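Une cellule qui vide des bacs, vue par celle qui l'entretient

Chez Pletico, la cellule de prélèvement tourne de sept heures à dix-neuf heures. Un bras, un bac gris, des brosses et de petits objets en vrac qu'il faut saisir. La technicienne qui en a la charge a commencé par la mécanique d'atelier, puis elle est passée à l'automatisme. Elle nous a reçus un matin de mai, avant la mise en route.

Sa journée commence par les câbles. « Je regarde la boucle au poignet avant de mettre sous tension. Si elle est trop courte, elle tire quand le bras se retourne. Trop longue, elle pend et elle accroche les objets. » Le faisceau suit le bras à l'extérieur, tenu par des colliers noirs. Elle les serre à la main, jamais à la pince. « Un collier trop serré marque la gaine, et six mois plus tard on cherche une panne qui vient et qui repart. »

La panne intermittente, elle l'a connue cet hiver. Le signal de fermeture des doigts disparaissait, toujours dans la même orientation du poignet. Il a fallu deux jours pour trouver. « J'ai changé le connecteur, j'ai changé la carte d'entrées, et ça continuait. C'était un conducteur cassé dans la gaine, à l'endroit où le câble pliait. De l'extérieur, on ne voyait rien. » Depuis, elle remplace le faisceau à date fixe et note le jour de pose sur le carnet de la cellule.

Elle vérifie ensuite le bac. Il est tenu par des serre-joints, une solution montée pour les essais et conservée depuis. « Le bureau d'études voulait des butées usinées. Mais on change de bac assez souvent, et avec les serre-joints j'en ai pour 12 minutes, contrôle de position compris. » Elle pousse sur les bords, elle resserre, puis elle envoie le bras à vitesse réduite au-dessus d'un point de référence. Au-delà de 2 millimètres d'écart, elle refait le repère.
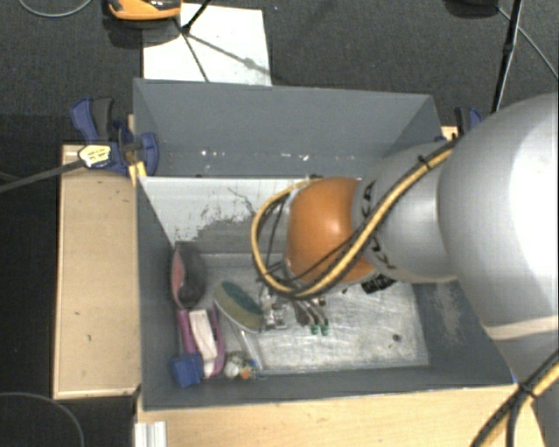
Les doigts de la pince demandent plus d'attention que le reste. Les embouts viennent de chez Kumov, qui les livre par sachets de 30. Elle les change par paire, même quand un seul est abîmé. « Si on met un neuf en face d'un usé, l'objet pivote à la fermeture. Sur un manche de brosse, ça suffit pour le perdre en route. » Elle les nettoie à l'alcool en fin de poste et passe l'ongle sur la surface. Quand ça glisse, elle jette.

Le fond du bac s'use lui aussi. Les doigts descendent bas pour prendre ce qui est à plat, et il leur arrive de toucher. « Au début, on avait réglé la hauteur trop juste. On entendait le frottement depuis le couloir. » Elle a relevé la limite basse dans le programme et ajouté un seuil d'effort qui arrête la descente. Les rayures ne la gênent pas pour la prise. Les reflets, davantage : sur un fond clair et brillant, la détection hésite. Elle a déplacé l'éclairage plusieurs fois avant de trouver un réglage qui tienne toute la journée.

Les objets qui finissent contre une paroi restent le point difficile. Le bras doit s'incliner pour aller les chercher et le poignet passe près du bord. Le programme Bhuiyan, qui calcule les approches, refuse alors une partie des prises. « Il a raison de refuser. Je préfère un objet laissé au fond à un poignet dans la tôle. » Quand trop de pièces restent sur un côté, l'opérateur arrête la cellule, les ramène au centre et relance. L'opération est prévue dans la consigne, avec le bras en position de repos et le mode manuel verrouillé.

Nous lui avons demandé ce qu'elle garde sous la main. Une paire de doigts montés, un faisceau complet, des colliers, une clé dynamométrique et une sauvegarde du programme sur une clé rangée dans l'armoire. Le reste se commande. Pour les réducteurs, elle fait venir Plarcombe, qui a le contrat de maintenance lourde. « Je sais faire une vidange, mais je n'ouvre pas un axe toute seule. »

Le carnet de la cellule en est à la page 166. Elle y inscrit les arrêts, les pièces changées et les réglages modifiés, avec l'ancienne valeur à côté de la nouvelle. Les collègues de l'équipe du soir s'y sont mis à leur tour, avec plus ou moins de régularité. « Le mois dernier, quelqu'un avait baissé la vitesse d'approche sans le noter. J'ai perdu une matinée à chercher pourquoi on prenait du retard. »

Prochaine intervention prévue : le remplacement du faisceau, un midi, pendant l'arrêt de la ligne. Elle compte une heure pour la dépose et la pose, puis le temps de rejouer toutes les orientations du poignet à petite vitesse.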